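Speaker notes: After the Wind, a talk on getting a small town ready for storm season
Kirnance Public Library, community room
Aug 10, 2020

Start slowly. People will still be finding chairs. Say good evening and thank everybody for coming out on a Monday, and for sitting spread apart the way the library asked. Mention that the restrooms are past the front desk and that the side door locks behind you (I learned this the hard way in July).

Opening. I want to begin with the storm most of you in this room sat through. Storm Umine came up the coast in the night and was over us before breakfast. I was in my hallway with a flashlight, two blankets and a radio that only wanted to play polka. The airport gauge recorded a gust of 74 miles an hour. I'd like a show of hands here: who had power the next morning? Who had it by the end of the week? Give them time to look around at each other, because the hands do more than I can.

Then the numbers, and keep it short. The Lutero side of the river was out for 58 hours. Our side came back sooner, apart from the streets behind the cannery. There were 19 road closures on the county list, nearly all of them for trees, and a few for water over the pavement. Don't read the whole list! I did that in Lutero and I could feel the room going.

Next part is the warning itself. I'd like to be fair to the forecasters here. They had the track right two days out. What moved was the timing, and it moved by enough hours that a lot of folks went to bed planning to tape up boxes and bring in the porch furniture in the morning. So explain the difference between a watch and a warning, slowly, even if half the room knows it. A watch means conditions are right for it. A warning means it's coming or it's already here. My own mother has lived on this coast all her life and she still mixes them up, bless her, and she's a careful woman.

If somebody asks about sirens: the siren on the water tower is tested monthly and it's meant for people who are outdoors. You may well not hear it in your kitchen with the windows shut. A weather radio with fresh batteries is the thing to have by the bed.
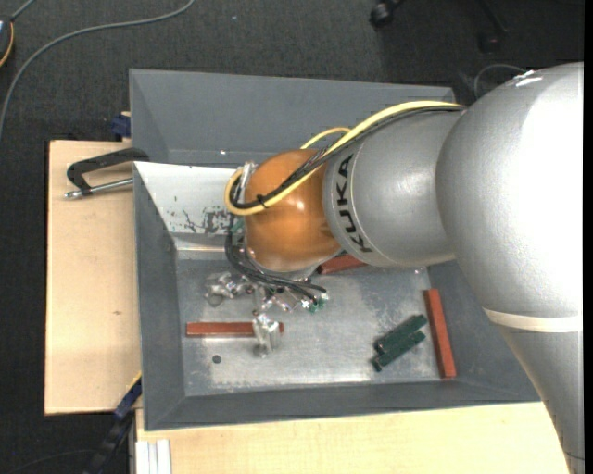 Move on to the water. I think wind gets all the attention and the water does most of the harm, at least along Åberg Creek. The creek rose after the rain had quit, in the afternoon, when people had gone outside to look at their roofs and talk over the fence. Tell the story of the footbridge here. Keep it to a minute — last time it ran to five, and I got into the history of the railings.

Then the practical piece, which I know is what many of you came for. Please write this down or pick up the sheet by the door on your way out:

Water for each person for three days at the least, and some for the dog.
Medicines in one bag, with a paper list of what they are and the doses.
A phone number for someone out of state, written on paper.
Cash in small bills.
Masks, this year, and hand sanitizer if you may end up in the school gym.

Stop on that last one. The shelter at the high school is going to hold fewer people than it used to, on account of the spacing between cots. So if you have a cousin inland or a friend up on the hill, call them this week and ask. It's an awkward sort of call and it takes roughly 15 minutes, and most of that will be catching up.

Insurance. Only a paragraph, as I'm no expert and I'll say so. Walk through your house and take pictures of every room. Open the closets. Read your policy for the wind deductible, which is often separate, and remember that flood is usually a different policy altogether with a waiting period before it starts. If you call about it when the storm is on the map, you've called too late.

Neighbors. Slow down again for this. After Umine, the people on my street had a generator going between three houses, an hour at a time, just for the refrigerators. We ran it out on the grass, well away from the windows. Please say the carbon monoxide part twice. Every big storm seems to bring somebody to the hospital with it, and they were only trying to keep the milk cold.

Questions. Repeat each one into the microphone for the people in back. If they ask about the tree trimming schedule, that's the county road office and I don't have the dates. If they ask whether this will be a bad season, say that I don't know, and that it only takes one storm on your own street.

Finish by eight so the staff can wipe down the chairs. Leftover sheets go back in the blue folder.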